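Search tickets and articles
Enter keyword or ticket number
Search

Pushing task: goal parser picks wrong block when two blocks share a shape, arm stops short of contact

Product: Dokanik planner, with Zernis perception module
Opened by: Tín Đỗ
Assigned to: Anneli Rantala
Status: Solved, waiting for release
Opened: 2022-10-27

Description from Tín Đỗ

Hello support team,

We use the Dokanik planner to push small colored blocks on a flat board, following short written commands such as "push the red cylinder to the green star". The arm has a straight rod as end tool, so there is no grasping, only pushing. The perception comes from Zernis, and the low-level control is the standard velocity controller which came with the cell. Since we updated the planner in August, we have two problems. I first believed that they were one problem, so please excuse me if I mix them in the text.

Problem A. When two blocks have the same shape and different colors, the planner sometimes selects the wrong one as the target. With the two cylinders it is easy to reproduce. With the two stars it happens also, but more seldom. The blocks which have a shape of their own (heart, hexagon, triangle) are never confused.

Problem B. The rod goes to the start position of the push, and then it waits there. The planner state stays in PRE_CONTACT until the timeout. No error is shown. The log shows only this:

[planner] state=PRE_CONTACT target=cylinder
[planner] contact check: pending
[planner] contact check: pending
[planner] state=TIMEOUT, retract requested

I have tried these steps already:

- Restarted the planner and the perception, in both orders.
- Calibrated the camera to the board again. The residual is fine, the same as before the update.
- Went back to the old configuration file. The planner refuses it because of a new required field.
- Changed the light. No difference.
- Ran the controller alone with a straight line command. It moves correctly, so I do not suspect the controller.

I would be thankful for some direction. We are supposed to deliver a batch of recorded pushes to our partner Zelesance and at the moment too many of them are not usable.

Best regards,
Tín Đỗ

Reply from Anneli Rantala

Hi Tín,

Thank you for the clear report. You write that the state line says "target=cylinder". In this version it should say color and shape together, for example "target=red_cylinder". Could you please send me:

1. The output of the parser in verbose mode for one failed command.
2. The section "labels" from your Zernis configuration.
3. The value of contact_radius, if you have it in your file. It is the new required field.

I think you are right that these are two problems, but the same update can be behind both.

Anneli

Reply from Tín Đỗ

Hello Anneli,

Here is the verbose output.

[parser] input: "push the red cylinder to the green star"
[parser] tokens: push | red cylinder | to | green star
[parser] object match: "red cylinder" -> key "cylinder" (2 candidates)
[parser] tie-break: nearest to tool
[parser] goal match: "green star" -> key "star" (2 candidates)
[parser] tie-break: nearest to object

I was surprised by the tie-break lines. I did not know that such a rule exists. It explains why Problem A comes and goes: if the rod is by chance already close to the correct cylinder, everything looks good.

The labels section:

labels:
 key: shape
 attributes: [color]
 merge_instances: false

And contact_radius is 12. I copied this value from the template, because I did not know what to put there. The unit is not written in the template — I assumed millimeters.

Regards,
Tín

Reply from Anneli Rantala

Hi Tín,

This helps a lot. For Problem A, the label key must be changed. Before the August release the planner built the key from shape and color by itself. Now it takes exactly what is in the perception config. Please try:

labels:
 key: [color, shape]
 attributes: []
 merge_instances: false

For Problem B, contact_radius is in millimeters, you understood it correctly. The value is the distance between the rod axis and the nearest side of the block at which the planner accepts that contact is made. A value of 12 should be generous enough. I have asked Tyyne Mäkelä from the perception team to look at it, as I suspect that the block outline is estimated wrongly when the rod hides a part of it.

Please can you stop the arm in PRE_CONTACT, save the perception overlay, and attach a picture from the front camera at the same moment?

Anneli

Reply from Tín Đỗ

Hello Anneli, hello Tyyne,

The new labels section works. I ran 100 commands with all the blocks on the board and the parser chose the correct block in each of them. The tie-break line does not appear in the log anymore. Problem A is solved for us, thank you very much.

Problem B is unchanged. I stopped the arm as you asked. The attachments are the overlay file, the planner log and the camera picture.
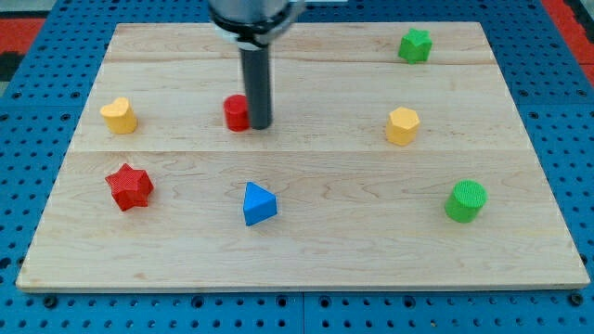
The planner was in PRE_CONTACT when I saved the attachments, and the contact check was pending as always. In the overlay, the outline of the red cylinder is a half-moon and its center is moved to the left, away from the rod. If you compare with the camera picture, the rod covers the right side of the red cylinder, so I think Zernis fits the outline only to the part which is free. The green cylinder on the near right side of the board has nothing in front of it, and its outline in the overlay is a good circle. The same is true for both stars.

For the distance, the planner reports 4 mm more than the limit. I do not trust my eye from this camera to say whether the rod really touches, but the reported value is not believable for me.

Regards,
Tín

Internal note made public by Tyyne Mäkelä

I can reproduce with the recorded overlay. Explanation for the ticket:

Zernis has a mask for the tool. All pixels which belong to the rod are removed before the outlines are fitted. This is correct. After that, a hidden part of a block should be completed from the last free view of the same block, by its key. The completion was switched off in the update when the key is not unique, to avoid that one star gets the outline of the other star. With the old labels section the keys were not unique, so completion was off. That is the link between the two problems.

But now the keys are unique and completion is still off. The reason is a cache file. The uniqueness check is done one time, when the cache is created, and it is not repeated after a change in the labels. This is our bug.

Workaround until the fix is released:

1. Stop the planner and Zernis.
2. Delete the file label_index.cache in the perception data folder. Do not delete the calibration files in the same folder.
3. Start Zernis first. Keep the rod away from the board until the line "index built, keys unique" appears.
4. Start the planner.

Step 3 is important. If the rod is in front of a block during start, there is no free view to complete from.

Tyyne

Reply from Tín Đỗ

Hello Tyyne,

I followed the four steps and the planner goes from PRE_CONTACT to PUSH now. The outline in the overlay stays round when the rod comes near.

[planner] state=PRE_CONTACT target=red_cylinder
[planner] contact check: ok
[planner] state=PUSH goal=green_star

One small question remains. On my first try I started Zernis with the rod parked low, and I got no warning, only the old behavior again. Is it possible to show a warning in this case? My colleague Pirjo Vuorinen prepares the cell when I am not there, and she does not read the perception log.

Regards,
Tín

Reply from Anneli Rantala

Hi Tín,

Good news. The cache fix is merged and will be in the next release. I made a separate request for the warning and linked it here. Until then, you can set require_free_view: true in the Zernis config. Zernis will then refuse to start when the tool mask overlaps a block. The message is not very friendly, it says only "view not free", but Pirjo will notice that the cell does not start.

We will also add the unit of contact_radius to the template and describe the change of the label key in the release notes. It was missing there, sorry for this.

I set the ticket to Solved. It will close by itself after the release — if you answer here before that, it opens again.

Anneli

Reply from Tín Đỗ

Thank you, require_free_view works on our cell. I have put it also in the configuration of our second cell, where Tiina Keskinen is working. No more questions from my side.

Related tickets

Zernis: show a warning when the tool covers a block at startup
Dokanik: planner refuses old configuration, field contact_radius missing
Dokanik: command with "left of" sends the block to the right side
Skjelbred bridge: overlay is delayed compared with planner log
Zernis: outline of heart block rotates between two positions

We use cookies to keep you signed in and to remember your search settings. Accept all
Manage settings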